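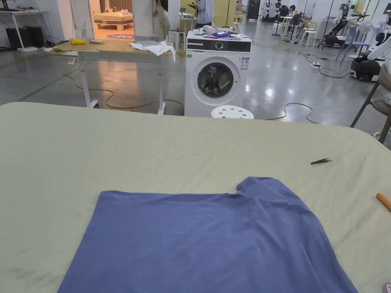 Darnel 285 Label Printer – Britdale Office Supply

Desktop label printer for shipping desks, stock rooms and small warehouses. Direct thermal, so no ink or toner to buy. Takes rolls or fanfold, loads from the top. USB and network as standard, wireless is extra.

Replaces the older Plilledum model. Same footprint, same power supply, diferent print head – please don't order the old head for it, we can't take those back once opened.

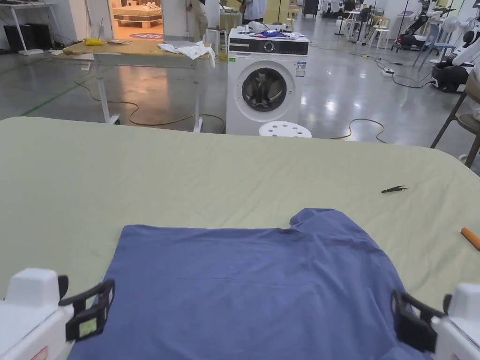

Driver is on the disk, or call and we'll email the link. Set the label size in the driver first, then run the calibration. Skip that and it feeds blanks.

In the box: printer, USB cable, power supply, one starter roll, quick guide.

Warranty 2 years, parts and labor. Print head covered separately, see the card. Loaner units avaliable for contract customers while yours is on the bench.

Labels: Farooqui rolls in stock, plain white or removable. 29 mm and up. Other sizes to order, ask for lead time.
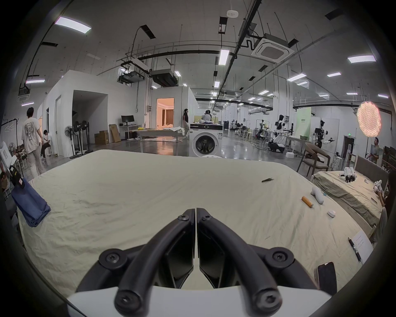
Noman Pirzada writes that the removable labels peel off clean but the plain ones hold better on recycled cartons, and he would like a bigger starter roll.

Noted. Bulk pricing on rolls by phone or at the counter. Prices as of October 1, 2018.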